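Manenero tidying project: software progress, second reporting period
Prepared for Brunton by Ilse Nolte

We said in September that the new perception build would be ready to judge by now. It can be judged, and I am less pleased with it than the team is. Flynn Henare's segmentation model was trained on 574 hand-held gripper demonstrations, and it scores well on the validation set. I don't put much weight on that score. Most of the set comes from the same homes as the training data.

The release detector is the weak part. It has to decide when an item has left the fingers and is on its way into the bin, and with a see-through liner and a perforated wall it keeps confusing what is inside the basket with what is behind it.

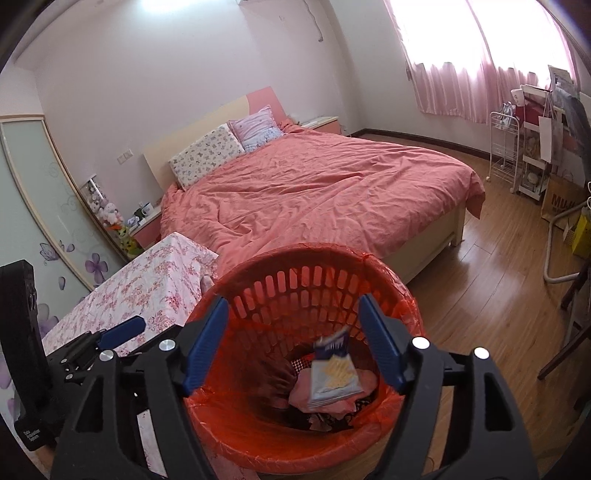
Page last changed: Saturday, November 7, 2020

Small snack packets over a red bag, with pink bedding showing through the slots, are the sort of input that breaks it. Of 20 replayed drops, the detector timed 9 correctly. Brodie McAlister thinks a depth cue will fix this – I would like to see it before we promise anything.

The planner is unchanged apart from 2 bug fixes. Anahera Wihongi's labeling tool works and has saved real time.

I am asking Brunton to hold the home trial in Itutville until the detector has been tested on rooms it was not trained on.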